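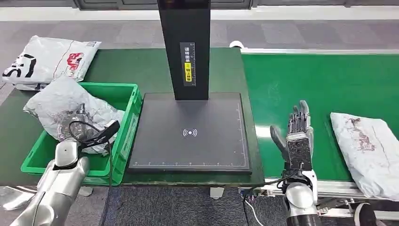 Brondham, February 26, 2026

The returns came in through the side door at Gumley's, and Nadja Leitner had the green bench to herself until lunch. She had worked there since June. Before that she had been at Pfister, in the office, where you could go a whole day without touching anything but a keyboard.

The job was simple. You took a mailer, put it on the scanning station and waited for the weight and the label to come up on the screen. Then it went on the belt or it went in a crate. The crates were for anything that had to be opened. The sheet taped inside her locker said 200 parcels a shift, and the most she had done was 81 before the break.

One of the crates was bright green and had a grey-white bag jammed into it, bulging over the rim on the left. It was crumpled and bunched up, and there was hardly room for it. You could see something dark and shiny through the plastic but not what it was.

She left it and did the others. There was a white courier mailer lying crooked at the back of the bench, and she squared it up and left that too. She was not in a hurry. The heater over the door had been fixed and it was almost comfortable.

At half past ten she pulled the bag out of the crate. It took some doing. The label said Filard, which was a street on the far side of town, and number 17, which was her mother's old house.

She read it again. The name on it was not one she knew. There was no reason it should be. The house had been sold four years ago to a couple with a baby, and they might have sold it since. People in that street ordered things and sent them back like anyone else.

She put the bag on the platform and got the weight. Then she slit the top with the safety knife, because it was a crate bag and that was the job, and tipped everything out.
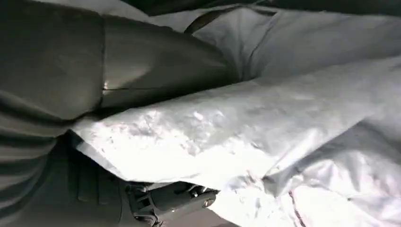 She sorted through it slowly. The return slip said wrong colour. It didn't say what colour they had wanted. She thought of the front room, which her mother had painted a sort of mustard and then refused to discuss, and wondered what colour it was now.

Her mother had kept a tin for buttons on the windowsill and a roll of 50 stamps in the drawer underneath, long after she stopped writing to anyone. When they cleared the house Nadja took the tin and her brother took the stamps. He used them, too. Every birthday card since had come with one, stuck on beside two or three others to make up the postage.

She typed in the reason code and folded the cloth as well as she could. It was the sort that slides off itself, and she had to start over twice. She found a fresh bag, slid it in and pressed the seal down with the side of her hand.

"Anything in that one?" the supervisor called from the other bench.

"Wrong colour," Nadja said.

"It's always wrong colour."

She wrote the number on the new label. For a moment she considered adding a note, something short, asking whether the back step still wobbled. There was nowhere to put a note. The parcel wasn't going back to the house anyway - it was going to a warehouse, and from there to somebody else.

She set it on the belt and reached for the crooked mailer.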